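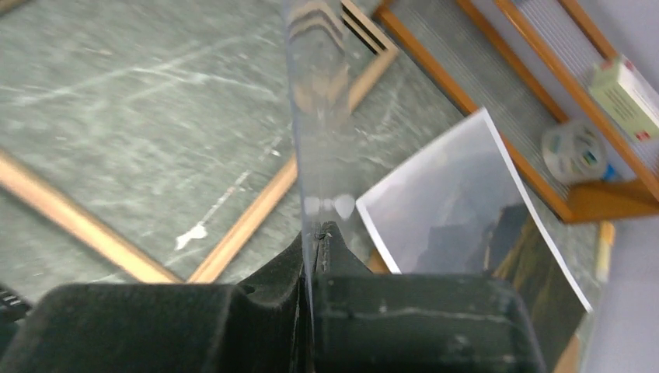 Figure 1. Clear plastic sheet, held upright.

Interim Report: Heat Loss Through Shelf Backs in Small Greenhouses
Yamila Domínguez, Renji Takeda

1. Purpose
The Dinel greenhouse loses heat overnight through its north wall. We compared two kinds of backing panel for the seedling shelves along that wall — clear plastic and particle board — and logged the air temperature behind each.

2. Method
Each panel was mounted 31 mm from the glass. Loggers recorded every five minutes, giving 3,413 usable readings after gaps were removed. Vents stayed closed from dusk. The heater was set to the same level on all nights.
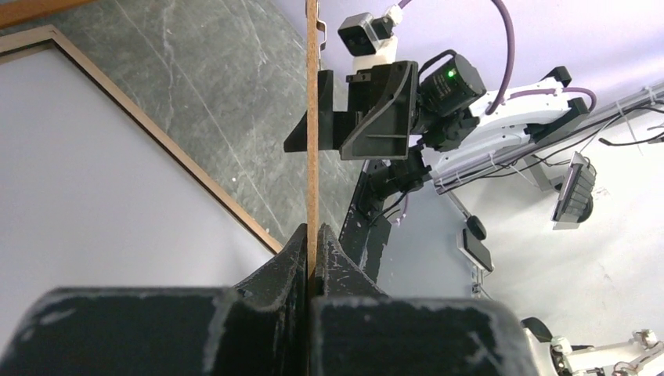
Figure 2. Board with speckled, particle-board texture, seen edge-on.

3. Results
Air behind the board stayed colder than air behind the plastic on most nights, which suggests that less heat reached the glass. The difference was small when it was windy. Logger 4 drifted and its data were dropped.

4. Limits
Only one wall was tested. Panel thickness was not matched. Shading by the board was not measured and will be covered in the December report.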